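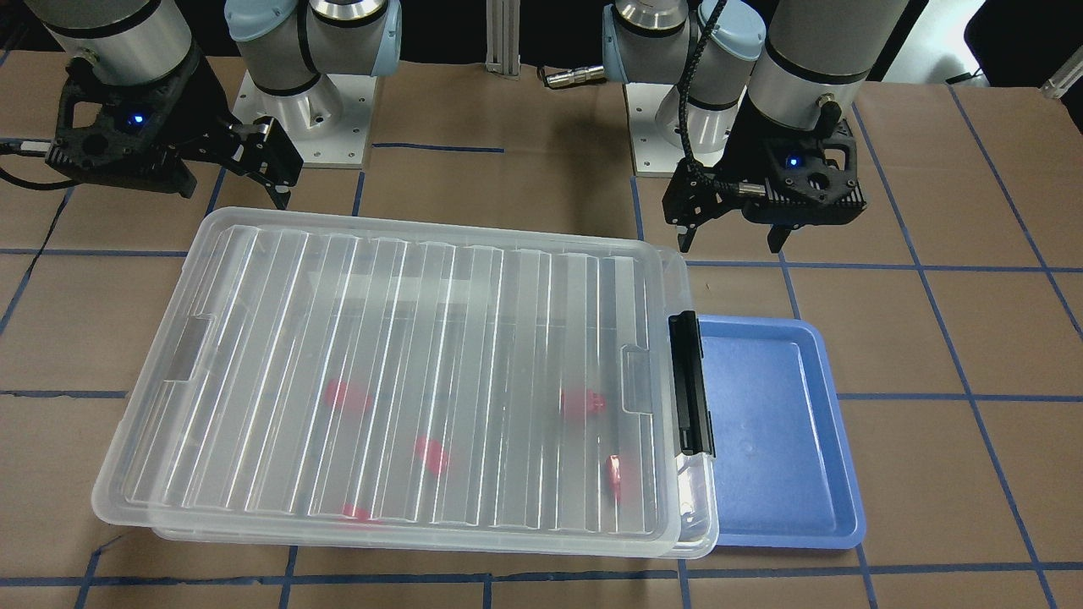 The annual review of household storage was carried out in September, and the following notes set down what was decided for the craft supplies. The previous arrangement relied on cardboard cartons from the move to Allness, several of which had softened at the corners and could no longer be stacked. It was resolved that small items would be kept in clear plastic with a proper lid. A large box with a ribbed, transparent lid and a black latch at the end meets that requirement well, as the contents can be checked without opening it and the lid is held down when the box is carried. Brown paper marked off with blue tape remains the preferred covering for the sorting table.

Two ranges were considered before any purchase was made. The Gatora boxes were the cheaper, but their lids bowed under weight. The Tomar boxes cost more and were chosen for the upper shelves, where 3 will stand side by side.

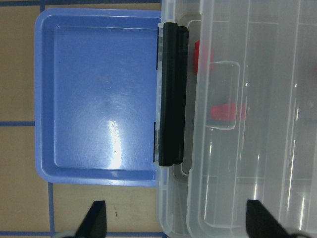 Shallow trays are to be used for work in progress only. Anything left in a tray at the end of the evening should be returned to its box or entered on the list of unfinished items. That list is kept in a Nodard notebook and currently runs to 342 entries, a figure which is expected to fall over the winter. Buttons and beads will be dealt with next, once labels have been prepared.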